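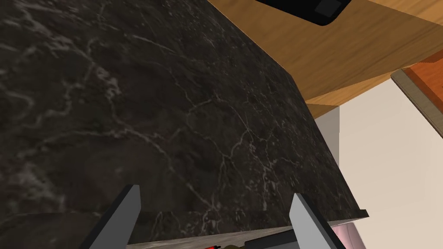 Dealer handover bay inspection, Zundale retail site 3131
Period: May
Inspector: Glória Barreto
Scope: customer handover bay, demonstrator parking, charging points. Workshop lifts are covered under a separate sheet.

Marks: P = pass, F = fail, C = pass with comment.

## 1. Handover bay

- [P] Floor markings legible, pedestrian route at full width.
- [C] Roller door safety edge. Reverses on contact. Second test needed firmer pressure than the first. Clandent to check the edge strip at the next service visit.
- [P] Turntable stop button, both positions.
- [F] Wheel chocks. One pair missing from the rack. Bay may be used for automatic vehicles only until replaced.
- [P] Exhaust extraction hose connected, no splits.
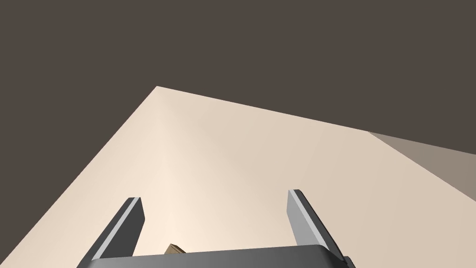 ## 2. Charging points

- [P] Cable sheaths and connector pins, units A to C.
- [C] Unit B. Holster latch is stiff and staff leave the connector on the hook above it. Acceptable for now – the pins stay clear of the floor.
- [P] Residual current device trip test, all units.
- [F] Unit C bollard. Base plate has lifted at one corner and two anchor bolts turn by hand. Reported to Nogueira at 10:15. Retorque or replace within 7 days.
- [P] Emergency isolation switch labeled and reachable from the walkway.

## 3. Demonstrator vehicles

- [P] Tire pressures recorded on the Daten log before first use.
- [C] Log entries. Mileage is filled in but the driver initials are blank on several lines. Sales desk reminded.
- [P] Warning triangle and first aid kit in each vehicle.
- [P] Keys in locked cabinet, sign-out sheet current.
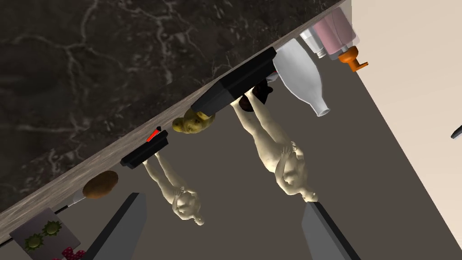
The sign-out sheet should be kept for 90 days after the last entry. Older sheets were still in the binder and can go to archive.

- [C] High-voltage vehicles. Rescue cards are present, but one is for the previous model year. Print the current version and discard the old card.

## 4. Fire and exits

- [P] Extinguishers in date, pins and seals intact.
- [P] Exit signs lit on battery test, 10 minutes.
- [F] Rear exit. Display stand stored inside the door swing. Moved during the inspection, but marked F as found.

## Open items

1. Wheel chocks, one pair. Site to order.
2. Unit C bollard. Nogueira.
3. Door safety edge. Clandent.
4. Rescue card. Sales desk.

Recheck of items 1 and 2 before the bay returns to normal use. Item 3 carries over to the next sheet if the service visit has not taken place.

G. Barreto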